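OTH 519 Play and Daily Living Tasks
Mokstead College, Plurkgate Building
Handout 4: Play food and the tabletop kitchen
Instructor: Darnell Mahmoud
Lab: Colton MacPherson
Revised 15th March

Read this before lab. Bring a pencil and the blank observation sheet from the course page. The notes on grading from last term no longer apply.

1. What the handout covers

Last time we looked at dressing tasks. We now move to the kitchen, and we start with play food on a table instead of real food at a counter. Most of you will meet a play kitchen in your first placement, either in a preschool room or in a clinic. The pieces look simple and it is easy to hand them over without a plan. What we want from you is a plan: which pieces go out, where they go, what you will ask the child to do, and what you will write down.

The word "child" is used all the way through. Adults relearning kitchen tasks are covered in July, and the setup is different enough that you should not carry these notes over.

2. Terms

Serving piece: anything food is put on or into. Plates, bowls, cups and baskets all count.

Food piece: a toy fruit, vegetable, bottle or similar item that stands for something eaten.

Home spot: the place where a piece starts and to which it returns at the end of a round.

Carry: one movement of one piece from its home spot to a serving piece. If the child puts the piece down on the way and picks it up again, it is still one carry, and you note the stop.

Round: a run of carries from the first request to the point where everything is back home.

3. The table

Use a plain, light table. A patterned cloth makes the food pieces harder to pick out, and small ones slide under the folds. If the only table you have is dark, put down a sheet of white paper and tape the corners. Check the surface for holes or gaps before you start. A round hole near a plate is not a problem in itself, but some children will want to put a finger in it or try to post things through it. Either set the plate over it or let the child look at it first and then move on.

Leave open space between the serving pieces. New students tend to put everything within one hand span, and then there is nothing to observe, as every carry is a short slide. A large plate should go toward the far side of the table, with a basket off to one side. That gives you one reach forward and one reach across.
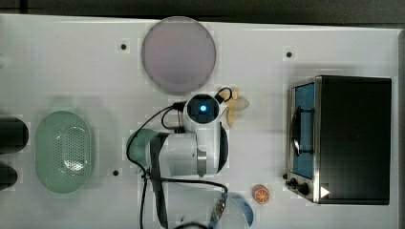 Figure 1. Large round plate and oval colander basket, set apart on a white tabletop.

A colander basket is a good second serving piece. It has a rim all the way around, so a piece put into it must be lifted over an edge. A plate forgives a slide; a basket does not. With the same food piece and the same child you can compare the two. Write down which one the child used first when given a free choice.

Children also like the small holes. If a child stops carrying and starts feeling the bottom of the basket, let it run for a short while and note it. Do not score it as refusal. We had several sheets last term marked "refused" where the notes underneath described a child who was perfectly busy with the basket.

4. Choosing the food pieces

The lab uses the Elia sets. Not every set is complete and the bins have been mixed, so sort yours before the child comes to the table. Put aside anything cracked or sticky. Anything that could be a choking risk for the age group stays in the cabinet, whatever the box says.

Pick pieces that differ in how they must be held. Three kinds of grip come up most:

Whole hand. A bottle on its side is the usual piece. The fingers close over the body and the wrist has to turn if the bottle is to be stood up.

Fingertips. Strawberries and other small fruit. Look at whether the thumb meets the fingers or whether the child rakes the piece in toward the palm.

Edge grip. A slice of orange or anything else with a flat face. When it lies face down there is less to get hold of, and some children will push it to the table edge and take it from there. That is a good solution and should be written down as one.

Bananas fall between the first two kinds. A single banana is usually held with the whole hand, but a bunch can be picked up by one banana, by the joined end, or by wrapping the hand around the lot. Note which.

Cups with handles can go out as well. They are serving pieces, but younger children often treat them as something to carry. Decide in advance how you will record it.

5. Laying out a round

Start with few pieces. A bottle, a bunch of bananas and a couple of strawberries are plenty for a first round with a preschooler. Put the bottle down on its side with the cap pointing toward the plate. Pointed the other way, the bottle invites a turn before the carry, and you want that in a later round, once you know what the plain carry looks like.

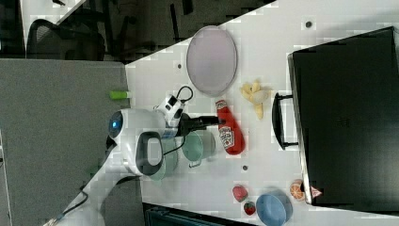
Cups and bowls can be added once the first round has gone well. Keep a cup near the bottle if you intend to ask for pretend pouring. If you do not, move it out of reach, or you will get pouring whether you asked for it or not. Small fruit goes well beside a bowl, where the carry is short and the child gets a quick success before being asked to reach for the far plate.

There are 4 rounds in a full session. They go in this order:

Round 1, free. Say "Here is the food" and wait. Give no other instruction. Record what is touched first and where it goes.

Round 2, one request at a time. "Put the strawberry in the bowl." "Put the bananas on the plate." Wait until the hand is off the piece before making the next request.

Round 3, paired request. "Put the orange and the bottle on the plate." Note the order, and note whether the child uses one hand or both.

Round 4, tidying. "Let's put it all in the basket." This round has the most lifting in it and comes last, when the child is tired, so do not compare it directly with Round 1. Colton MacPherson will hand out a sheet with a separate column for it.

The whole session should fit into 35 minutes, including sorting the set and putting it away. If a child wants to stop early, stop, and write down the round you had reached.

6. What to write down

Write what the hand does, then what the eyes do, then what is said. Students who begin with the talk usually miss the grip. Use the short codes from the Havlíček sheet (W for whole hand, F for fingertips, E for edge) and put a dot next to the code when the child changes grip during the carry.

Write the name of the piece the way the child says it. If the ketchup is "sauce" all session, it is "sauce" on your sheet. When the child gives a piece a different identity altogether – the bowl is a hat, the banana is a phone – put it in the comment box and keep going.

Do not write "good" or "poor" next to a carry. A second reader cannot do anything with it. "Dropped short of plate, picked up, placed" can be used.

Two observers should sit where they cannot see each other's sheets. Compare only after the pieces are away. Where you disagree, leave both entries standing and mark the line.

7. Pieces that stand for cut or peeled food

Some food pieces show the food whole and others show it already cut or peeled. A peeled banana has flaps that stick out, and those flaps change the hold. Children who take an unpeeled toy banana with the whole hand will often pinch a peeled one by a flap or by the tip. An orange half has a round back and a flat face, so it rocks if it is put down on the rind. Put it out both ways in different rounds if you have time.

Cut pieces also bring out talk about preparing food. "Who peeled it?" is common. Answer briefly and let the child carry on. If the talk takes over the round, that is useful to know and belongs in the notes, but the carries in that round should be marked as incomplete.
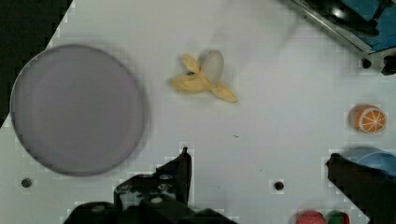
Should the plate be empty at the start of every round?

It should be empty at the start of Rounds 1, 2 and 3. A piece left on the plate works as a hint, and some children will match it by bringing more of the same kind. In Round 4 the plate stays as the child left it after Round 3, and clearing it is part of the task.

8. Putting away

Wipe the pieces and leave them on a towel. Peeled bananas hold water between the flaps and need longer than the rest. Stack the plates with the largest at the bottom and return the basket with the food pieces inside it. Tape a note to the bin if anything is missing.

9. For next time

Work in groups of 4. Run one full session with a classmate in the role of the child, using the non-writing hand for all carries. Hand in both observers' sheets, unedited, with the lines of disagreement marked. Add half a page on one of those lines: what each observer wrote, where each was sitting, and what you would change in the layout so that both could see the hand.

Reading: Chapter 4 of the course pack, up to the section on spoons. The spoons section can wait until the feeding lab.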